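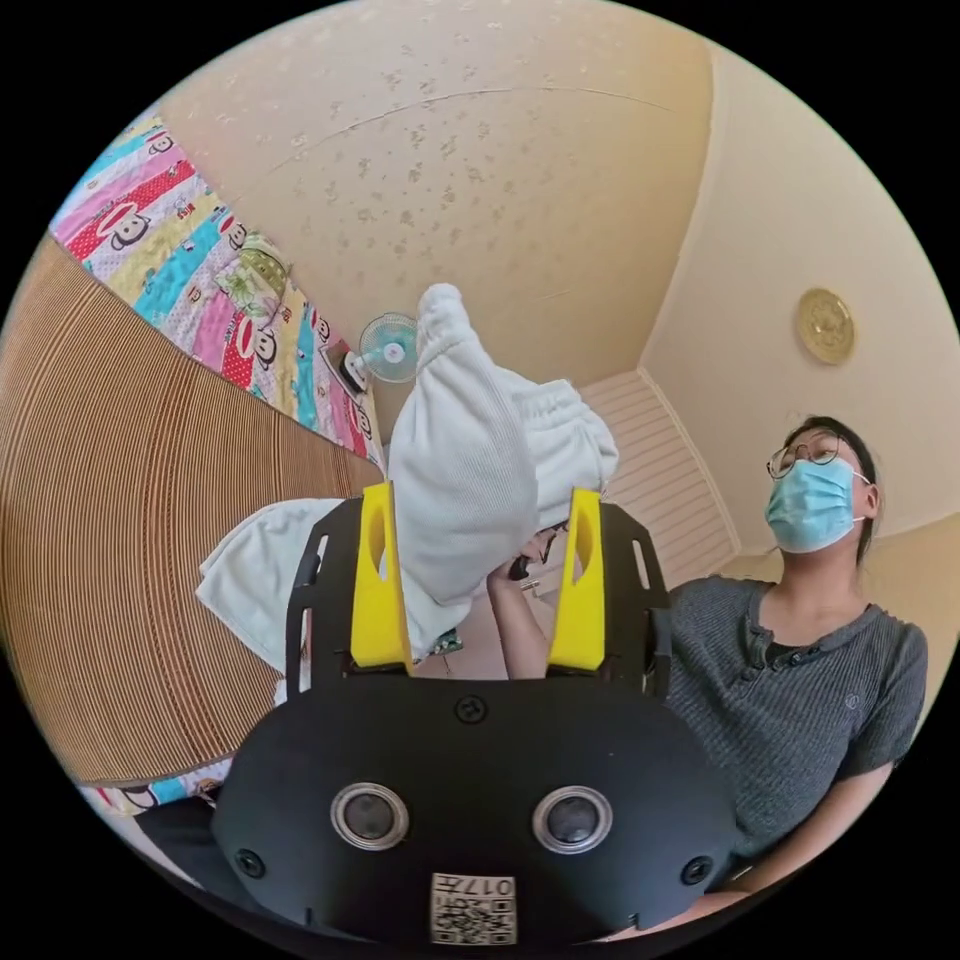 文・真鍋ちづ

白いタオルほど、買うときに気が大きくなる布はない。ホテルみたいな暮らしが始まるつもりでまとめて買い、三か月後には台所の隅で灰色がかった何かになっている。うちの棚にもそういうのが13枚ある。この頁では、白い布の洗い方、干し方、たたみ方、ついでに部屋の湿気よけのことまで、思いつく順に書いておく。順番に意味はないので、困っているところだけ読んでください。

## 洗う前にふる

洗濯機に入れる前に、タオルの端を持って二、三回ふる。糸くずと髪の毛がかなり落ちる。落ちるのは床の上なので、掃除機をかける前にやること。かけた後にやると、自分が嫌いになる。

色物と白を分けるのは面倒だが、分けたほうがいい。わたしは一度、赤い靴下を一足まぎれこませて、淡い桃色のタオルを一式そろえたことがある。これはこれで、と言い張って二年使った。

洗剤は表示の量でいい。汚れが気になるからと倍入れると、すすぎきれずに残って、かえってごわつく。柔軟剤は毎回だとタオルの水の吸いが悪くなる。うちは四回に一回。吸わないタオルというのは、要するに薄手の毛布である。

## 黄ばんできたら

酸素系の漂白剤を、ぬるめの湯に溶かしてつける。桶がなければ流しに栓をしてもいいが、つけている間は料理ができない。夕方に始めないこと（始めた。夕飯は出前になった）。

- 湯は40度から50度くらい
- つけるのは30分から1時間、それ以上置いてもあまり変わらない
- そのまま洗濯機へ移して、ふつうに洗う
- 飾りの縁やししゅうがついたものは、先に目立たないところで試す

塩素系は強くて速い。そして柄物のパジャマに一滴はねたときも、同じくらい速い。

## 干す

タオルは洗濯機から出したら、広げて大きくふる。パイルが立つ、という理屈らしい。理屈はともかく、ふったものとふらなかったものを並べて触れば、ふらなかったほうを顔に当てたくはなくなる。

干すときは二つ折りの真ん中をずらす。前を長く、後ろを短く。きっちり半分で掛けると内側の風通しが悪くて、そこだけ夜まで湿っている。几帳面な人ほど洗濯物が乾かないのだから、世の中はよくできている。

一点でつまんで吊るすのは、場所がないときの手としては悪くない。ただし、つまんだところに布が寄って、ねじれた皺になる。薄い布ならあとで手のしで伸びるが、厚い布だと寄ったところがいつまでも乾かない。途中で一度、つまむ場所を替える。
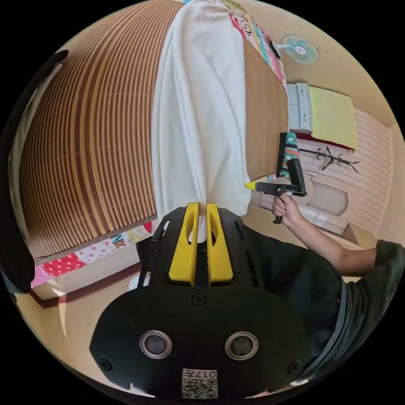

白い布の寄せたところ。左右は竹か籐のマット。

端の縁取りも乾きにくい。タオルの縁は織りが詰まっていて、真ん中がからっとしていても縁だけ冷たいことがある。取り込む前に、縁を頬に当ててみる。人に見られないほうがいい動作ではある。

部屋干しの日は、布と布の間をこぶし一つぶん空ける。全部掛けたいのは分かる。全部掛けると全部乾かない。扇風機を下から当てて、長いものと短いものを交互に掛ける。わたしが使っているのはWeltivleyの折りたたみ物干しで、腕が6本あるうちの1本が去年の引っ越しで曲がった。そこには靴下を掛けている。靴下は文句を言わない。

## 竹や籐のマットのこと

すだれやマットを壁際に立てておくと、布が壁にじかに触れないので具合がいい。見た目も涼しげである。涼しげなだけで涼しくはない。

手入れは、目に沿って乾いた刷毛でなでるのが基本。横に並んだ目なら横に、縦なら縦に。逆らって拭くと雑巾の繊維が引っかかり、マットに毛が生える。水拭きはよく固くしぼってから、晴れた日の午前中に。そのあと陰干しする。日なたに出しっぱなしにすると割れてくるし、色も褪せる。

縞のマットは汚れが目立たなくて助かる。目立たないだけで、あることはある。1月の大掃除のやり残しをこのあいだ片づけたら、縞の茶色いほうが一段明るくなった。茶色だと思っていたものの何割かは、こちらの暮らしだったらしい。

白い布を手前に掛けるときは、マットのささくれを先に確かめる。ささくれにパイルが引っかかると糸が輪になって飛び出す。飛び出した糸は引っぱらず、根元で切る。引っぱると隣も来る。その隣も来る。

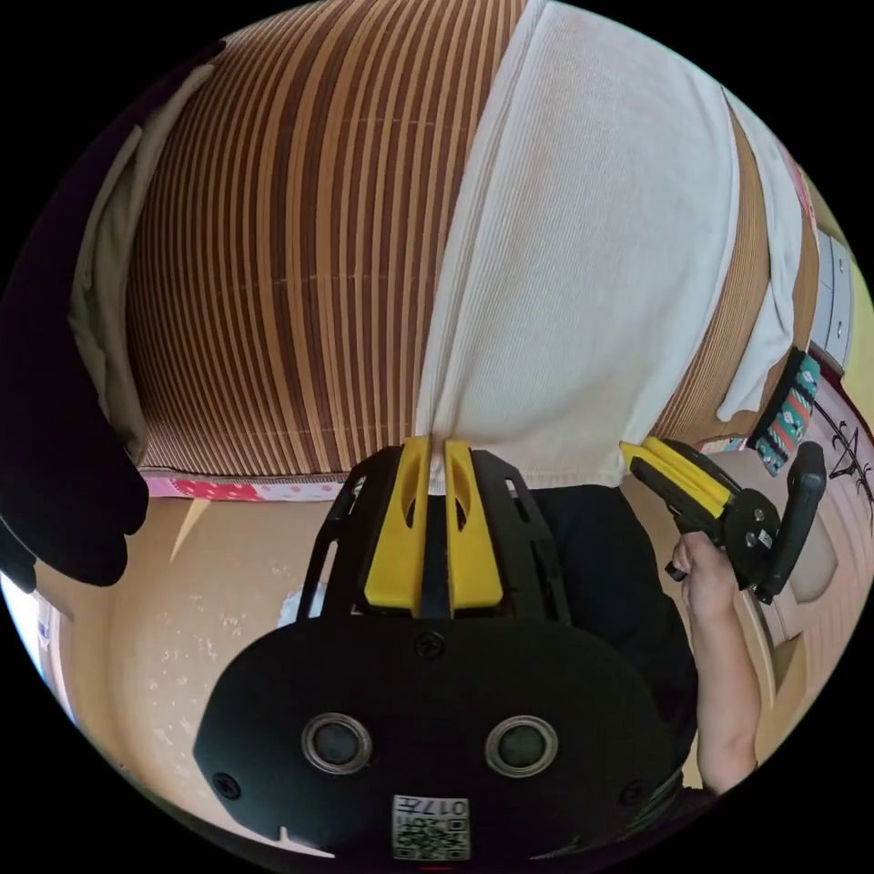

縞のマットと、うねのある白い布。下の細い帯はピンクの柄布。

## うねのある布

リブというのか、細い縦のうねがある布は、吊るすと長いほうへ伸びる。水を吸って重いうちはなおさらで、乾いたら丈が変わっていた、ということが起きる。竿に広く掛けて重さを散らすか、平らに置いて干す。アイロンはうねをつぶすので、少し浮かせて蒸気だけ当てる。腕が疲れたらそこで終わりにする。うねの向こうの皺まで見る客は、うちにはもう呼んでいない。

## たたむ、しまう

棚の奥行きに合わせて折る。これだけでいい。本に載っている折り方は美しいが、本の棚とうちの棚は奥行きが違う。

1. 長いほうを半分に折る
2. もう半分
3. 棚に当ててみて、はみ出すなら三つ折りに変える
4. 輪になったほうを手前にして入れる

輪を手前にすると、取り出すとき一枚だけ抜ける。耳を手前にすると三枚いっしょに出てきて、床に落ちたうちの一枚をまたふることになる。洗ったものは下か奥に入れ、上から使う。そうしないと同じ二枚だけが働きつづけ、残りは新品のまま年を取る。

棚の中の湿気取りはFereroの吊り下げ式にしている。100円ショップのものとの差は、わたしには分からなかった。水がたまるのが見えるので、働いている感じがするほうを選んだだけである。

## 引退させるとき

端がほつれた、薄くなって向こうが透ける、洗っても匂いが戻る。どれかに当てはまったら雑巾にする。四つに切って、切り口は縫わない。縫うと愛着がわいて、また捨てられなくなる。

はさみは布用のを使うこと。台所ばさみで切ろうとすると途中で噛んで、切れ味の悪さに腹が立ち、勢いで布用も台所へ持っていくようになる。そうやってうちの布用は、いま昆布を切っている。

色柄の古布は、短く切ってマットの下端に当てておくと、床の砂がじかに入らない。柄は派手なほうが、汚れた時期が分かりにくくて気が楽だ。替えどきが分からなくなるので、替えた日を端に油性ペンで書いておく。うちのは2020年5月27日。書いたことで安心して、それきり見ていない。

**書きそびれたこと** 漂白剤の湯は冷めると効きが落ちる。途中で差し湯をする場合は、布を端に寄せてから注ぐ。それとゴム手袋。左だけ余っている方、うちには右だけ余っている。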